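Itadow Skamora 2 - grasp planning and simulation toolkit

Skamora takes a wrist camera view and a gripper model and hands back ranked approach poses, with a confidence score for each. It runs against our renderer or your own hardware driver. It has opinions, and version 2 lets you see them before the arm acts on them.

The bundled test library, Brikidska, holds 93 meshes. Mugs and boxes are in there because customers expect mugs and boxes. The rest were picked by people who wanted the planner to suffer: thin legs, ragged seams, scanned surfaces that no designer ever tidied. 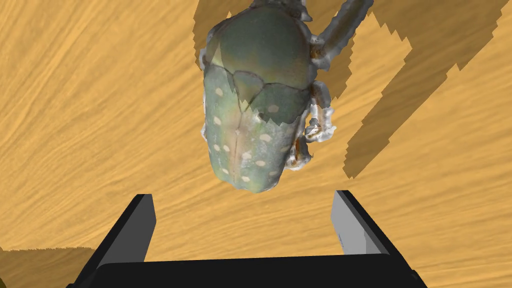

Wrist view in simulation: beetle mesh on wood grain, fingers open.

Legs are where bounding-box planners embarrass themselves. Skamora scores contact patches on the mesh itself, and you can mark any region as off limits. Hard shadows can be switched on per light, should your segmentation be feeling too confident.

The Mak viewer replays a run from the wrist, pose by pose. Views full of one dark surface, with barely any texture to hold on to, get the same replay as the flattering ones. Set a minimum visibility and the planner will ask for a new viewpoint - or ignore it and collect failures, which is also a workflow. 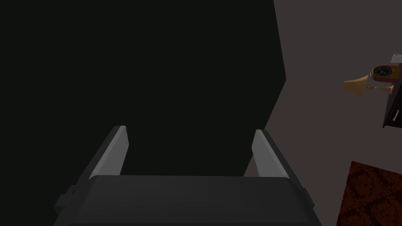
Jawad Rizvi

I maintain the viewpoint module, so complaints about it reach me eventually. Start with the default threshold and change one thing at a time.

Requirements: 8 GB of graphics memory, a parallel-jaw gripper model, patience with the first import.
License: per seat, two machines each.
Next release: October. The mugs are staying.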